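Hortensia Cusi has packed orders by hand for most of her working life, so when she tells you that picking up a small bottle is hard, you tend to believe her. She ran the packing room at Dremumby for years, and since December she has been advising Leveck, a small outfit that wants to know which shop-floor chores can be handed to a machine and which had better stay with people for a while yet.

We talked over coffee that went cold twice, because she likes to get up and show you things with her hands.

"Everybody asks me about the heavy lifting," she said. "Heavy lifting is fine! Give it a pallet, it's happy. What I want to know is whether it can tidy a counter at the end of the day, and that's where you find out how much your own fingers have been doing all along without ever telling you."

Her favorite test, she told me, is little dropper bottles. They are narrow, they tip over if you look at them sideways, and the caps come to a point, so there isn't much up there to hold on to. A new packer at Dremumby could sort 400 of them in a morning and still have breath left to complain about the radio.

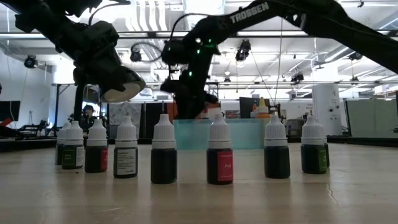

Two robot arms above a row of dropper bottles, with a teal container behind.

I asked her how a machine compares, and she laughed, kindly enough.

"On a good day, with the bottles standing nicely apart, I'd trust it with the job and go get my lunch. Push two of them close together and I'd stay in the room. It reaches for one and it nudges the other, and then you've got one rolling, and a rolling bottle is a whole different problem."

Her colleague Hok-lam Ko, who joined us halfway through, was more hopeful. He thinks sorting and putting away will come first, in shops before homes, and that folding a fitted sheet will come dead last. "My mother can't do it either," he said, "so I'm not holding that against anybody."

Would Hortensia have one in her own kitchen? She thought about that for a good long while, turning her cup around.

"To unload the dishwasher, yes, tomorrow, if it promised to go slow. Not my grandmother's glasses, though. Those I'll wash myself."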